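Mettre une place à table : le set, l'assiette, les couverts et le verre

Dresser un couvert simple prend une minute quand on procède dans le bon ordre. La méthode ci-dessous convient aux repas de tous les jours : un set, une assiette plate, une fourchette, un couteau et un verre. Elle fonctionne aussi pour une table de plusieurs personnes, à condition de répéter chaque étape pour toutes les places avant de passer à la suivante.

Ce qu'il faut avoir sous la main

Un set de table en tissu par personne
Une assiette plate
Une fourchette et un couteau
Un verre à eau
Un torchon propre qui ne peluche pas
Une serviette (facultatif)

Sortez tout avant de commencer et posez-le sur un plateau ou sur un meuble voisin. Évitez d'empiler la vaisselle sur la table que vous allez dresser, vous seriez obligé de la déplacer deux fois.

Étape 1 — Nettoyer la table

Passez une éponge humide bien essorée, puis le torchon. Sur un plateau blanc, les traces se voient surtout près du bord, là où l'on pose les avant-bras. Laissez sécher complètement : un set en coton posé sur une surface humide prend une auréole, et il faut ensuite le relaver pour rien.

Étape 2 — Poser le set

Placez le set en face de la chaise, le grand côté parallèle au bord de la table. Gardez deux doigts de distance entre le tissu et le bord. Certains préfèrent l'aligner exactement sur l'arête, mais le tissu finit alors par être tiré par les manches.

Lissez avec le plat de la main, du centre vers les coins. Les sets en tissu se déforment au lavage et deviennent souvent un peu plus larges d'un côté que de l'autre. Mettez le côté le plus large vers le convive, l'écart se remarque moins. Quelques plis souples ne gênent pas. Une bosse sous l'assiette, en revanche, la fait basculer : soulevez le set et reposez-le. Si le pli résiste, un coup de fer sur l'envers suffit.

Nous utilisons des sets bleu ardoise de chez Spanos, en coton, lavés à 40 °C. Ils ont un peu rétréci au premier lavage et n'ont plus bougé ensuite. Un tissu uni de teinte moyenne est commode, car il va avec presque toutes les assiettes et supporte les petites taches entre deux lessives.

Étape 3 — Poser l'assiette

Tenez l'assiette par le dessous et par le bord, sans mettre le pouce à l'intérieur. Posez-la sur le set, puis centrez-la en la faisant glisser très légèrement. Vérifiez d'abord la gauche et la droite, ensuite la distance au bord de la table. Le bas de l'assiette doit rester sur le tissu.

Une assiette décorée a un sens. Si elle porte une inscription ou une bande horizontale, tournez-la pour que le motif soit droit pour la personne assise. C'est un détail que l'on oublie facilement quand on dresse depuis l'autre côté de la table. Faites le tour et regardez depuis la chaise.

Une assiette ronde et blanche, avec un fin liseré foncé et un soleil orange au centre, ressort bien sur un set bleu :

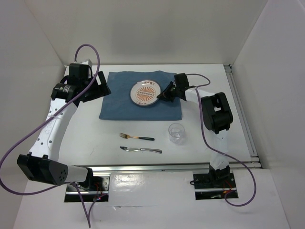 Étape 4 — Placer les couverts

La fourchette va à gauche de l'assiette, dents vers le haut comme on le fait le plus souvent chez soi. À la française, dans un dressage plus habillé, on tourne les pointes vers la nappe. Choisissez l'un ou l'autre, et gardez le même sens pour toute la table.

Le couteau va à droite, le tranchant tourné vers l'assiette. Les deux manches s'arrêtent à la même hauteur, en face du bas de l'assiette. Laissez un à deux centimètres entre chaque couvert et le rebord, de quoi les saisir sans toucher la vaisselle.

Si le set est petit, les couverts peuvent déborder sur la table. Ce n'est pas une faute. Il vaut mieux un couteau posé sur le plateau qu'un couteau coincé sous l'assiette. Pour un potage, ajoutez la cuillère à droite du couteau.

Étape 5 — Placer le verre

Le verre se pose au-dessus de la pointe du couteau, donc en haut à droite. Prenez-le par le bas pour ne pas laisser de marques près du buvant. S'il y a deux verres, le plus grand est pour l'eau et se place à gauche du verre à vin.

Avec des enfants, rapprochez le verre du centre de la table de quelques centimètres. Le nôtre, un gobelet Drunix à fond épais, est assez lourd pour ne pas se renverser au premier coup de coude.

Étape 6 — La serviette

Pliez-la en rectangle et posez-la à gauche de la fourchette ou sur l'assiette. Sur une assiette à motif, nous la mettons à gauche pour laisser le dessin visible.

Vérifier l'ensemble

Reculez d'un pas et regardez la place de face. Le set est parallèle au bord, l'assiette est droite, les manches sont alignés. Pour une table entière, placez-vous à un bout et contrôlez l'alignement des verres, les écarts sautent aux yeux. Comptez au moins 60 cm d'un centre d'assiette à l'autre.

Questions de taille

Un set courant mesure 45 cm sur 30 environ et reçoit sans problème une assiette de 26 ou 27 cm, avec les couverts un peu serrés. Nos assiettes à dessert Prindatlow font 21 cm et laissent beaucoup plus de place. Avec une assiette de 29 cm, prenez un set plus grand ou posez les couverts à côté.

Après le repas

Secouez les sets au-dessus de l'évier avant de les ranger. Traitez les taches de gras tout de suite avec une goutte de liquide vaisselle, puis rincez à l'eau tiède. Rangez-les à plat, dans un tiroir assez large : pliés en quatre, ils gardent une marque au milieu, juste là où l'assiette doit tenir.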